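About Pliren

Pliren tests machines that are meant to do chores. We started in March with one workbench, a basket of tea towels and a fair bit of doubt. The doubt is still here.

Makers send us their claims and we try the job ourselves: folding, wiping, sorting screws, loading a dishwasher. Each chore gets 50 tries, and we publish the failures along with the rest.
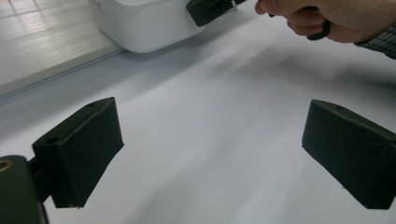 Picking up a cup is mostly solved. Picking up the right cup in a messy kitchen, after someone has moved the kettle, is another matter. Our last towel-folding trial, on the Lalline arm, ended with 3 towels we'd have put in a cupboard.

Shop floors are kinder, as the parts stay the same shape and colour. Even so, we wouldn't sack anyone yet.

We take no money from makers. Our reports are free to read, and the Grurnutura shelf-stacking results are next.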